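Noltville gets its numbers back

6/19/26

I've been bugging the county for our population figures since October, and they finally landed in my inbox this week! Noltville now has 534 residents in 15 more households than the last count gave us. I know that won't make anyone in the city sit up, but I read the whole thing over breakfast (twice) and I was pretty pleased.
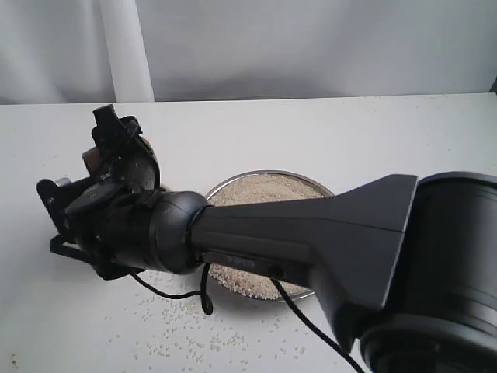

Who lives here now

The biggest change is in the over-65s. Ginette Leclerc, who did the door-to-door forms on the east side, told me she kept meeting couples who had moved out from Irkatow after they retired, and the tables back her up. We also have more people living alone than before, mostly out by the old Koltby road.
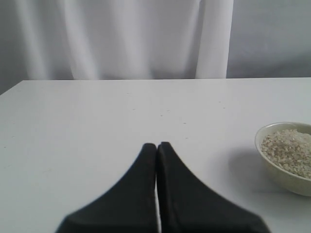
Kids are a different story. The under-18 group shrank a little, and Mathis Millet at the school wasn't surprised one bit. He's been merging the two youngest classes for a while now and he'd like the district to look at the new count before it redraws the bus routes. I'd like that too, my niece rides that bus.

Irkatow, meanwhile, went past 3000 for the first time. It was still closer to 2000 when I moved here, and boy, can you tell when you try to park. 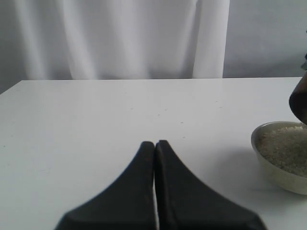 Noltville Local History and Records Club

Our club will have the printed tables at the next meeting, along with the older counts for anyone who wants to compare. Ainhoa Cabello is putting the household sizes into one long sheet going back as far as our copies do. She's missing a page for the north side, so if your family kept one of the old booklets, please bring it along!
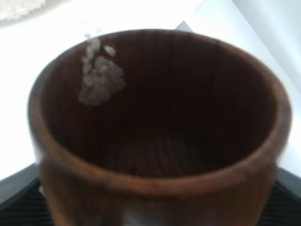
Dirk Böttcher thinks the line between Noltville and Koltby was drawn differently last time, and that a few farms got shuffled over to us on paper. He may be right. I've written to the county to ask and will post the answer when I get one. Corrections to the street list go to Florian Leclerc before the sheet is printed.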